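Marker cube pose for handheld grippers, smoothing question

lauri_a
05/11/2022
Got the cube tracker running in Pasero last night and I'm thrilled! Both grippers, one overhead view, 60 Hz out of the filter. Still fighting pose flips when a cube shows mostly one face. 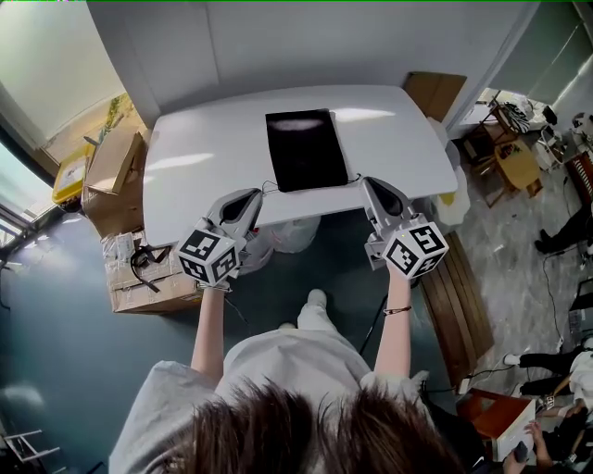 Both cubes in view at the near edge of the table

capucine_s
Love it. Are you solving each face separately? Solve all the visible corners together and most flips go away. Then a 100 ms smoothing window on top.

vcaron
Disagree on the window. 100 ms of lag will hurt you at contact. Reject outliers by reprojection error and leave the rest raw.

capucine_s
Offline it's zero lag, Valentin, you can smooth both ways :)

lauri_a
Joint solve is in! 500 samples, two flips (I had nine before). And what about the gripper's own camera? Same settings?

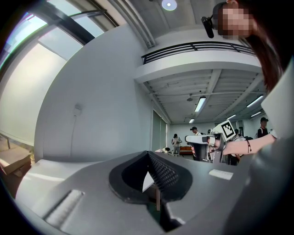

View from the gripper, with another marker in sight past the finger pad

vcaron
Nice view. Mask the housing and the pad first, they never move in that image and your feature tracker will lock onto them.

nadege_m
+1 to the mask. I'd still take Capucine's smoother for training data. Raw for live control, though.

lauri_a
Masking now, will post plots!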